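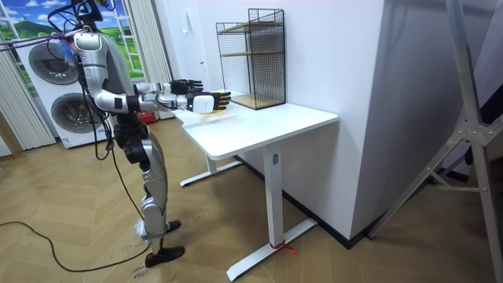 OK, I read the whole Prurance report on desk work and back pain. All of it, appendix included. I have some problems with it and this is going to take a few posts.

First, the claim. Stovville city hall wants to swap out the desks on two floors because "research shows" that adjustable desks cut back pain and make people more productive. The research in question is the Prurance report. There is no other research cited. I checked the council packet twice.

Prurance sells office wellness plans. That doesn't make them wrong. It does mean I want to see the numbers before anyone signs a purchase order.

So, the numbers. 876 employees were invited to take part. 228 filled in the final survey. The report talks about "employees" all the way through as if those two groups were the same thing. They are very much not the same thing.

Who finishes a survey about their new desk? People who like the new desk, and people who hate it enough to type. Everybody who shrugged and went back to work is missing. You can't tell me which way that pushes the result and neither can Prurance.

It gets worse. The question was "Do you feel your comfort has improved since the change?" Try answering no to that when your manager picked the furniture and the form asks for your department and job title.

There's no comparison group either. The report says there was one "in the planning phase." Then it never comes up again. I emailed to ask what happened to it. Got a very friendly reply from a Jeanine De Bruijn thanking me for my interest in workplace health and attaching the same report I already had.

I wrote back. That was in October. Still waiting.

Now the productivity bit, since that's the line everyone quotes. How did they measure productivity? They asked people if they felt productive. That's it, that's the measure. I feel productive when I clean out my inbox. Ask my boss if that counts.

Somebody is going to say I'm defending sitting all day. I'm not. Sitting all day feels terrible, I've done it for years. But "sitting all day is bad" and "this purchase will fix it" are two separate claims and the report slides from one to the other around page nine without slowing down.

Vasiliki Kourkoulas asked a good question in the replies: do people even use the standing setting after the first month? The report doesn't say. It has a chart labeled "engagement" with no units on the side. I have stared at this chart for a long time. I could not tell you what it is a chart of.

My own office got a batch of these a while back. I stood a lot for the first couple of weeks. Then I stood on phone calls. Now I raise it when I'm looking for something I dropped. One person, proves nothing - but neither does a chart with no units.

Also, and I know this is petty, the two glowing quotes in the report are both from the same department. One says the desk "gave me my afternoons back." From where? Where did they go?

Alistair Purves says I should be fair and mention that the limits section exists. It does. It's one paragraph, on the last page, in smaller type, and it says the findings "may not apply to all workplaces." Fine. Does it apply to city hall? That's the only workplace we're being asked to pay for.

To answer Sihan Jiang: no, I don't think anyone is lying. I think a company wrote a brochure, called it a study, and a busy staff member pasted it into a packet. It happens all the time and usually nobody reads the appendix.

What I'd want before a vote: ask the people on those floors, without names attached, what hurts. Might be the desk. Might be the chairs, which I'm told are older than some of the interns. Might be that they can't get up for a break without someone making a face.

Then try the desks on one floor and leave the other alone for a while. Ask both floors the same boring questions. Write down what you'll count as a success before you start, not after. It costs next to nothing compared to buying the lot.

Jean Mackay tells me the vendor discount runs out soon so there "isn't time" for a trial. I have never once in my life been told about a discount that wasn't running out soon.

The item is on the agenda for the next council meeting, near the end, after the parking stuff. Public comment is open to anyone who lives in town. I'll be there with my printout, and yes, I highlighted it.

Small correction to the post up top: the adjustable desks would go on two floors plus the front counter. The front counter staff already stand all day. They asked for stools.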